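Viltard Hand Kit
For teaching a robot by doing the job yourself

If you have ever tried to program a small household task one waypoint at a time, you will know why we made the Viltard. You pick up the gripper, you do the job at your own table in your own way, and the kit records how your hands moved. There is no arm to book and no cell to fence off — just you, a tabletop and whatever you would like the robot to learn to handle. 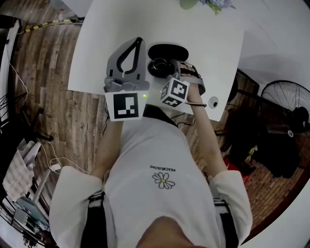 Gripper in the left hand, strap-on marker cube on the right, with a pair of eyeglasses to work on.

The gripper weighs 393 grams, and we fussed over that number for longer than we care to admit, because a long afternoon of picking and placing is hard on the wrist. The hand strap lets your other hand stay bare and free to help, so two-handed jobs can be shown the way you would naturally do them.

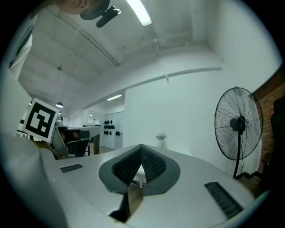 View from the gripper's own camera, with the textured pads touching near the top.

Fingers are sold in pairs under the Gallura name and open to 80 mm. Please do look the pads over now and then, especially if you work with gritty things. Our oldest set in the shop has done over 3,000 grasps and is still in daily use, which makes us rather proud!

In the box: one gripper, one hand strap with marker cube, cables, and a license for Ladoteo, our recording software. Spare pads are $39 a pair. Orders placed now ship in July.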